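Whole-body policy does fine on pick-up, falls apart when the legs have to help. Is the two-stage method worth it?
Posted in Learning & Control
Asked by sirau_walker

Hi all! I'm about a year into humanoids after a long time on fixed arms, and I'm having a blast, but I've hit a wall with tidying tasks. The task is simple to say: walk up to a piece of furniture or an appliance, take the bit of trash off the top, drop it in a bucket the robot carries in its other hand.

I collected 2000 teleoperated episodes and trained one policy for everything, arms and legs together, from head camera plus joint positions. If the robot starts within reach, it's great. If it starts a step or two away, it gets close, stops a hand's width short, and then leans and gropes at the air in front of the object. Tall things are the worst.

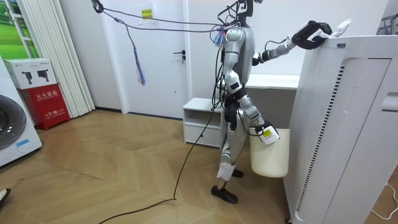 My guess is that the policy never learns what "close enough" means, as my operators all walked up the same way and parked in nearly the same spot. The bucket arm doesn't help either. It's supposed to just hold still, but the network wants to move it whenever the other arm goes up.

I've been reading the Osard write-up, where they train the approach and the reach in two stages and join them with a small "am I in position" score. They claim a big jump on high surfaces. Before I spend March relabeling everything, has anyone tried it on real hardware? And does it need new data, or can I split what I have?

Answer from plondgate_lab
Accepted

Yes, we've run it, and I'm a fan! Short version: split what you have first, then collect a little more.

The part that matters is the score. You go through your episodes and mark the moment the operator stopped walking and committed to the reach. Everything after that is positive, everything before it is negative. The score network sees the head camera only – leave joint positions out, or it will cheat by reading the leg angles. At run time the walking policy stays in charge until the score has been high for a few steps in a row, and then the reach policy takes over.

Relabeling sounds awful but it went fast for us. We did a first pass automatically (base speed near zero, wrist rising) and only fixed the bad ones by hand. An afternoon and a lot of coffee.

Where you do want new data is parking variety. Have your operators stop too far left, too far right, too close, and then recover. The recovery steps are gold. We also moved the trash to the edges of the top surface, which made the hand come up beside the thing before closing on it. 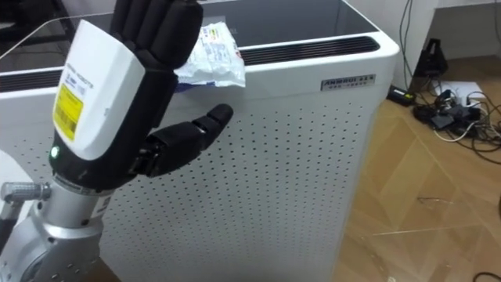 Head view during the reach, with the bag lying at the top edge of the purifier.

For the bucket arm, take it out of the learned actions completely. Hold the pose with a plain controller and let the policy have just the one arm and the waist. I was stubborn about this and wanted everything learned, and I lost weeks to it.

One warning: crumpled plastic is much harder than paper or cloth. It slides when a fingertip brushes it, so the reach policy needs to see a few misses followed by a second try. Don't delete those episodes when you clean up!

Answer from dalsgaard_fan

We got decent results without two stages. Just used a longer action history and a lower camera angle. Might be worth trying before you relabel. I don't have numbers on tall furniture though, ours were all table height, so take it for what it is.

Answer from knees_bent

Agree with the accepted answer on most of it, but check your head camera pitch first. On our robot the top of anything tall was out of view until the last half step, and no training method fixes that. Let the policy control neck pitch if you have the joint. If you don't, tilt the mount up a little and record a small test set, say one Wednesday's worth, before touching the big one.

Also keep some of the old one-policy episodes as a baseline. I threw mine away and then had nothing to compare against when the new version got worse on low shelves.

Comment from sirau_walker

Thank you all, this is great. I pulled up the head video and yes, the top edge only comes into view very late on the tall stuff. Camera pitch first, then the split. The bucket arm comes out of the policy tonight!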